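Subject: Re: [homeload] Standby draw on the Rendell gateway, and meter polling

Thanks for the log. I ran the same test over most of November on two houses with the Lavoie firmware and one without. The extra draw you see overnight is real, but I don't think it comes from the gateway. On my bench the Rendell unit takes 4 W with the radio on and very little less with it off.

The battery inverter is the more likely source. It wakes each time the gateway asks for a state of charge, then stays awake for 300 seconds before going back to sleep. If the polling interval is shorter than that, it never sleeps at all. Check the value of poll_soc in your config. The installers at Skitdale leave it at 60, which suits commissioning and nothing else.

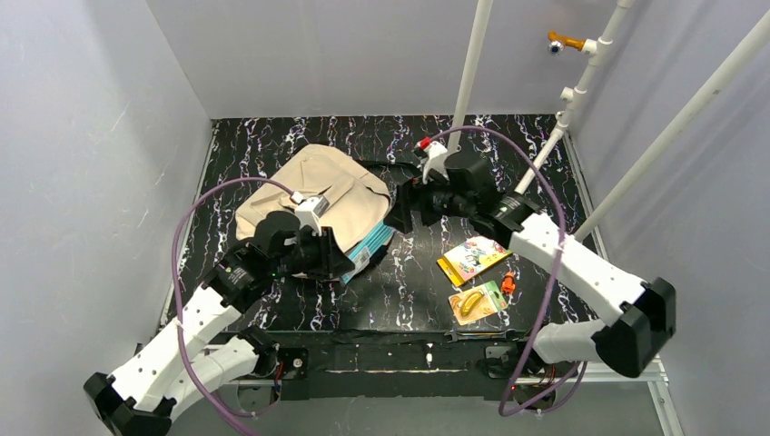 Filed under: Home Energy > Storage & Metering

On the second point, the meter totals. The pulse output on your meter is rated at 1,000 pulses per kWh, so each pulse is one watt-hour. Your logger reported 639 pulses for the night and the utility portal shows a slightly higher figure for the same hours. Before blaming the optical pickup, compare the time stamps. The portal closes its interval at the end of the half hour and labels it with the start. The Destis logger labels it with the end. Shift one of the two series by a single interval and most of the gap should close.

If a gap remains after the shift, look at the debounce setting. The default is fine for a wired pulse output but too long for the optical pickup when the heat pump and the car charger run together. Shorten it in small steps and leave it at each step for a full day.

You wrote:

> I raised the polling interval on the gateway but the overnight
> load did not change. Restarted the gateway twice. The inverter
> fan is still audible at 3 a.m. Is there a second process asking
> for data?

Yes, there can be. The tariff module keeps its own connection to the inverter and ignores poll_soc. It reads tariff_refresh instead, and that line is missing from the sample config. Add it by hand, set it to 900, and restart the module as well as the gateway. Restarting the gateway alone leaves the old connection open. 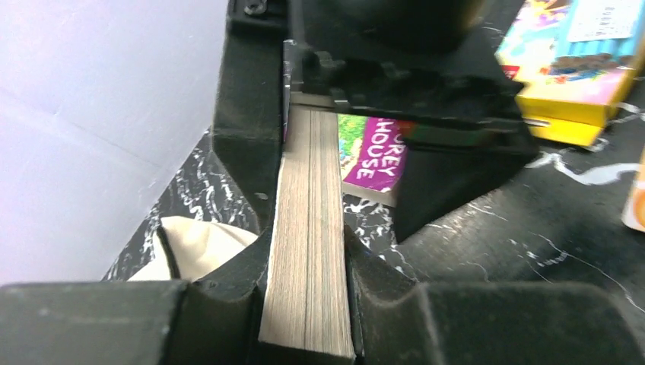
Destis support replied to the same question off list: the tariff module does hold a separate session, and the two intervals will be merged into one setting in the next release. Until then both values have to be longer than the inverter's sleep timer, and the module should be started after the gateway so that it picks up the right port.

I have not tested the start order. My units come up in whatever order the power strip gives them and I have seen no port errors so far.

Please post the load curve again once both values are changed. One night is enough, provided the car is not plugged in.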